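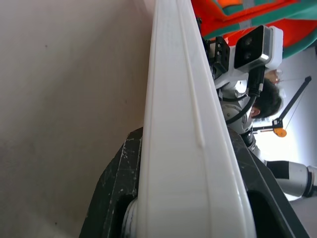
Nolloven council votes to keep its bus timetable a mystery for another year

Search news, places, what's on

Residents of Nolloven will have to go on guessing when the number 11 bus is coming, after the town council decided on 20th October to put off a plan to print new timetables for its stops.

The vote went five to four. The timetables at present on show date from before the route was changed, before the fare went up and, in the case of the one outside the chemist's, before the chemist's was a chemist's. It lists a connection to Pluritville by way of the old creamery, which has been flats for long enough that the flats now need a new roof.

Councillors had been asked to approve £1,696 for printing, plastic covers and what the papers called "fixings". Those in favour said people liked to know when a bus was due. Those against said people could look it up.

Looking it up is possible, within limits. The bus company, Sonum, runs a website on which the number 11 appears under three headings, with three sets of times. One is marked "winter", one is marked "from April" and the last is marked "new". Asked by this paper which of them was in force, Sonum said it would get back to us. It did, to ask which route we meant.

The company also has a telephone line. It is open on weekday mornings and plays a piece for pan pipes.

Jamshid Najafi, who brought the proposal, told the meeting he had stood at the Mill Lane stop with a notebook on and off since April and written down when the buses came. He had then compared his notes with the printed timetable, the website and a small card given to him by a driver. The card was nearest.

"The driver wrote it himself," Mr Najafi said. "In biro. I would be happy for the council to photocopy it."

This was taken as a joke, and got a laugh from the public seats, but Mr Najafi said afterwards that he had meant it and had brought the card with him.

The debate lasted an hour and ten minutes, of which a fair part was given over to the word "timetable". One councillor felt that it promised too much and that "service guide" would be safer. Another said a service guide sounded like something you would be handed in a church. It was then asked whether the covers would be the sort that go yellow. The clerk said that all covers go yellow in the end, and the matter was noted.

There was some discussion of a screen. Pluritville has one, at the stop by the library, and it counts down the minutes to each bus. Two members of the council had been over to look at it. They reported that it was very clear and easy to read, and that while they were there it had counted down to nothing twice without a bus arriving, after which it had wished them a pleasant journey. A screen for Nolloven would cost a good deal more than paper and would need a pole. The existing pole is thought to belong to the county.

Who owns the poles took up the next part of the evening. Nolloven has nine bus stops. The county has always understood the poles to be Sonum's, and Sonum has always understood them to be the county's, and both have letters to prove it. The council, which has painted them twice, would like it known that painting a pole is not the same as owning one. Mr Najafi pointed out that his plan only called for something to be put on the poles, and that the lost cat notices seemed to manage it without a letter from anybody.

The council was also told the results of a survey that went out with the spring newsletter. Some 1,090 forms were delivered and the number that came back was not read out. A summary was. Most of those replying used the bus "sometimes". Asked what would make them use it more, the most common answer was "if it came", followed by "if I knew when". One person had written "a different bus". Several had used the space for further comments to complain about the bins, and those forms have been passed on.

Councillors who voted against the plan were keen to say that they were in favour of buses. The trouble, as they saw it, was that Sonum is expected to look at its routes again next year, and anything printed now might soon be out of date. It was put to them that everything at the stops was out of date already. They agreed that this was so, and said it would be a shame to add to it.

The five also raised the question of blame. If the council's name is on the timetable and the bus does not come, it was argued, people will ring the council. As things stand they ring Sonum and get the pan pipes. "I don't want to be the pan pipes," one member said, and seemed to sway the room.

A smaller plan was then put forward from the floor, to take down the old timetables and leave the cases empty, so that at least no one would be misled. That was not voted on, as it had not been on the agenda, but it drew more warmth than anything else that night. The chair said it could come to the next meeting if someone would write it up. No one had offered by the time the heating went off.

Passengers spoken to at the Mill Lane stop the next morning were taking it calmly. A woman on her way to the dentist's in Pluritville said she allowed an hour and brought a flask. She had not known there was a timetable. A man with a folding bike said the bus was generally there at twenty past, unless it was the other driver, when it was more like half past, and that everybody knew that. He thought printing it would only confuse matters. Two sixth formers had missed the one before and were hoping there was one after.

The bus turned up at twenty-six minutes past. The printed timetable has nothing between ten past and five to, and the website's three versions give a quarter past, twenty to and "request only". Mr Najafi's card says "20ish".

Regular users of the service may remember that this is the second time the matter has been put off. The first was three years ago, when the job went to a designer called Ağca, whose drawings for a new map of the route were much admired and are still on the wall of the council office. The map showed the number 11 as a thick green line curling through the town like a well-fed snake, with each stop marked by a small leaf. It was felt to be too good to put outdoors. The times were to have been added at the next stage, and there was no next stage.

Ağca's map did turn up again this time round. It was suggested that it could go up at the stops by itself, so that people could see where the bus would be going if it came. The clerk thought one of the leaves was in the wrong place. On checking, it was the stop that had moved.

Sonum has since sent a statement. It says the company values its customers in Nolloven and the surrounding area, is proud to run a regular service and always welcomes feedback, which can be left on the website. The link it gave leads to a page about coach trips to the seaside.

The timetable question will go back to the full council next October, or earlier if Sonum changes the route, in which case it will be put off again to see how the new route settles down. Until then the old sheets will stay where they are. The one outside the chemist's has been looked at by the local history group, who have asked whether they might have it when it is finished with.

Mr Najafi says he will carry on with his notebook. He has had the driver's card copied at his own expense, at the post office, and has left a small pile on the counter there next to the passport forms. They had gone by lunchtime. He has ordered more, and has asked the driver, the next time he sees him, to do one for Saturdays... or at least to say whether there is one on Saturdays, which is a point on which the winter, April and new timetables do not agree.

Copies of the minutes can be seen at the council office, which is open to the public in the mornings. The number 11 stops outside.

Get our stories by email every week. Enter your address to sign up to the newsletter. You can unsubscribe at any time.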